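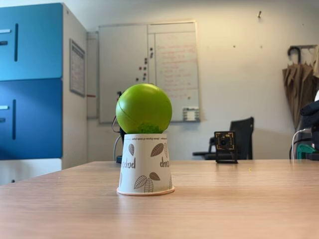 Betreff: Re: [Prutance-Liste] Pappbecher als Ballständer

Zum Beitrag 217:

> Wir suchen für den Tischaufbau in Ikorville eine
> Auflage für einen Ball. Gedruckte Ringe sind zu
> flach. Taugt ein umgedrehter Pappbecher, oder
> kippt der? Und stört der Aufdruck?

Taugt. Der Becher steht auf dem gerollten Rand, also auf seinem größten Durchmesser. Der schmale Boden liegt oben und trägt den Ball, auch wenn dieser breiter ist als die Auflage. Entscheidend ist die Vertiefung im Boden: Bei 3 mm liegt der Ball ruhig, bei flacheren Böden rollt er bei Stößen gegen die Tischkante ab.

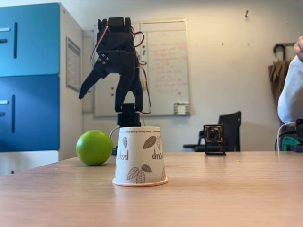
Von: Werkstatt Mangubat - 4. Mai 2020

Zum Aufdruck: Unsere Becher sind weiß mit braunen Blättern und stehen mit der Schrift auf dem Kopf. Für die Standfestigkeit ist das egal. Wer neutrale Flächen braucht, nimmt unbedruckte.

Zum Ball: Hellgrün hebt sich von Holz und Becher gut ab. Neben dem Becher, direkt auf dem Tisch, braucht er eine ebene Platte - bei Gefälle eine Filzscheibe unterlegen.

Becher mit eingedrücktem Rand aussortieren. Von einer Packung zu 15 Stück waren bei uns 3 unbrauchbar. Bezug über Soltadley, Artikel 1691.

Verwandte Beiträge
- Filzscheiben: Klebstoffreste auf Holz entfernen
- Soltadley: Lieferzeiten im Mai
- Schaumstoffbälle, Maßhaltigkeit

Kontakt zur Listenverwaltung | © Prutance-Liste | Nach oben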